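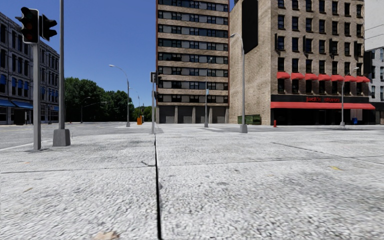 Does the placement test put new learners in the right class? Often enough to keep using it for one more term, and not often enough to stop interviewing people.

**Teaching staff meeting, Privolcombe evening English program**
2026-03-27
Chair: Haruna Aoki
Notes: Tomoyo Kikuchi

**1. Last minutes**

Agreed, with one correction. The December notes say the Trimel test was "adopted." It was put on trial. Haruna asked that the word be changed and it has been.

**2. Placement results**

116 learners sat the Trimel test at enrollment. Teachers asked for 20 of them to be moved in the first two weeks, nearly all downward. Tomoyo pointed out that the sales sheet promises a "precise level in minutes" and wanted to know precise compared to what. No answer in the sheet.

The listening section was the main complaint. Learners can replay each clip as often as they like, so a patient beginner comes out looking like an intermediate. The grammar section is mostly gap fill. Several people who scored well on it couldn't give their address when asked at the desk.

Haruna was less bothered. The old paper test had its own problems, and no record was kept of how many learners were moved under it. Tomoyo accepted this but said that missing figures for the old test are no evidence for the new one.

Decision: keep Trimel through next term. Every new learner also gets a short spoken interview before the class list is fixed. Teachers to log every move, with the reason.

**3. Coursebook**

The Ndlovu series was proposed for the two lower levels. Sample units went round. The speaking tasks are decent. The reading texts are short and everybody in them is on vacation, which didn't impress the teachers whose learners work nights. The publisher's claim that classes "finish 100% of units" was read aloud and not discussed further.

Decision: borrow one class set and try units 1 and 2 only. No purchase until we've seen learners use it.

**4. Homework app**

Plidham has offered a free term. Haruna asked what it costs after that. The email doesn't say. Tomoyo also couldn't find out whether learners can use it without handing over a phone number. Left open until both questions are answered in writing.

**5. Conversation hour**

Still popular, still hard to say if anyone's speaking improves. It stays. Request for a bigger room noted again, same as last time.

**Actions**

- Haruna: write to Trimel about limiting audio replays
- Haruna: ask Plidham for prices and data terms
- Tomoyo: draft interview questions, one page at most
- Tomoyo: arrange the Ndlovu class set
- All teachers: start the log of moves with the next intake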